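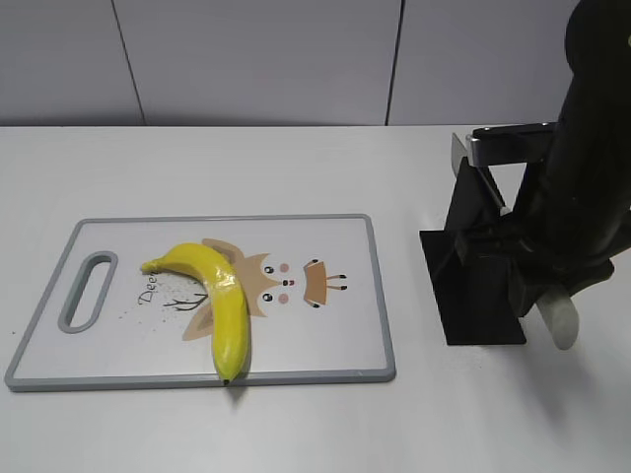 Huddale Food Skills - progress report to the Kiltard Fund
Period: spring term to October

1. Sessions
We ran 12 of the 13 sessions planned. The missing one was lost to a burst pipe in the Brarness kitchen and will be made up before Christmas. Most of the term went on fruit and cold food, as agreed in the revised plan: peeling, slicing, fruit salad and packed lunches. Bananas are still the first thing new groups cut. They are soft enough for a table knife and cheap enough to get wrong.

2. Equipment
The grant line for small equipment was 300 pounds. It has gone on chopping boards, table knives, peelers and storage tubs. The boards are white with a raised grey rim and a slot at one end for carrying. We chose a design with a cartoon deer on it for the younger groups, who now ask for "the deer" when they set up. The plain boards are kept for the adult sessions.

Two points on the boards. The rim holds in juice well but needs a brush when washing up, and this has been added to the cleaning sheet. We also want to see how the printing stands up to a year of knives before ordering more.

3. Room
The white tables at Brarness are a good height for adults and too high for children under seven. Erdem have quoted for step stools and we expect to order in the new year - the cost can be met from the existing budget.

4. Spending
Total spent to date is 1145 pounds, including room hire, food and the equipment above. Food costs were lower than forecast in the summer and have gone up again since September.

5. Next period
Hot food starts after the break, beginning with soup. We still need a second set of oven gloves and a decision from Kiltard on whether the Sunday family session can carry on past March.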